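Ticket 2790: Skostlow shop order stuck on "awaiting picking"
Status: open, then closed, then open again (sorry)

Hello, me again from the Mosside fruit and veg box scheme. One of our June orders won't move past "awaiting picking" and I've tried everything I can think of, so I'm putting it all in one place.

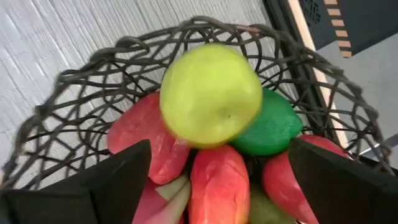
The order went in at 7 in the morning through the Skostlow shop page, card payment taken, confirmation email sent, all lovely. Then nothing! It never showed up on the Hamel delivery list, and the customer rang to ask where her box was (fair enough).

What I've tried so far:

Logged out and in again. No change.

Cleared the browser, then tried it on my phone. Same on both, so I don't think it's my laptop, which is ancient but usually behaves.

Changed the delivery slot by hand and saved it. The page said "saved", but when I went back in it had gone straight back to the old slot. Very annoying.

Made a test order with the same box and the same postcode. That one went through in a minute or two, so the postcode is fine.

Update, 20 minutes later: I've spotted something. The stuck order has a note from the customer in the "leave with" box, and she's written her whole gate code and directions in there. My test order had no note. I copied hers into a new test and bingo, that one stuck too.

Update again: trimmed the note down bit by bit. At 39 characters it goes through, one more and it sticks. Closed the ticket, feeling clever.

Reopened: the trimmed order is on the Hamel list now, but it's showing twice on the Calar stock sheet, so we're an extra box down. Can you take one off at your end? I don't have the button for it. And could the note box please stop people typing when it's full, or at least tell them?

I'm at my desk until 4 if you need me to try anything else.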